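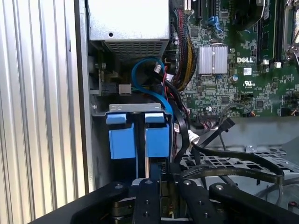
From: Elīna Sproģis
To: Jorholm repair list
Date: 8 Aug 2021
Subject: Re: [jorholm-repair] Old Dell tower, worth the bother?

Nana Kyei wrote:
> Hello all, I have an old Dell tower from the Lamptey office that I'd
> like to get going again for my aunt. It has been in a closet since
> February. I have the side open and I'm a bit afraid of all the cables.
> Do I have to take everything out to swap the hard drive? And is it
> worth spending 30 dollars on one?

Hello Nana, and how nice to see you on the list again!

Yes, I would say it's worth it, if your aunt mostly wants email and her recipes. I did the same job on a Dell last winter and I'm still fond of the thing, so please take my advice with that in mind.

You don't have to take everything out. Unplug it from the wall first, then take a picture of the cables with your phone before you touch any of them (I skipped this once and spent a whole evening with the manual). On mine the blue SATA cable made a big lazy loop down beside the drive cage, and I kept catching my sleeve on it.

The thin wires that go to the little pins on the motherboard are the ones to be careful with. Leave them plugged in if you possibly can — they come off much more easily than they go back on.

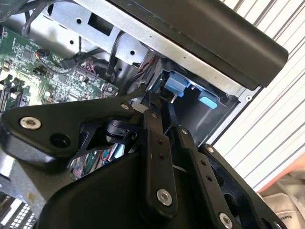 As for the drive cage, look for screws before you pull on anything, and keep them in a saucer. Some of these cages have a latch as well, so have a good feel along the edges. If the new drive is one of the small ones you will want an adapter bracket, and I have a spare you're welcome to.

Do write back and tell us which model it is.

Warmly,
Elīna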